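Report on our visit to the Drumport open day

Our group went to the Ila workshop in October. The talk began at 9 and 18 students came. We were told the arms had done 300 practice runs that term — mostly sorting.
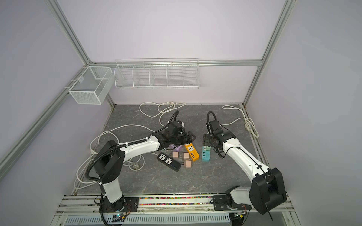

Our question was how the sorting job is set up. Two arms share one floor, so each needs room to reach without knocking the other. The power strips and plug adapters lay between the two grippers, with long white cables trailing nearby. We think loose cable would be the hardest part to program.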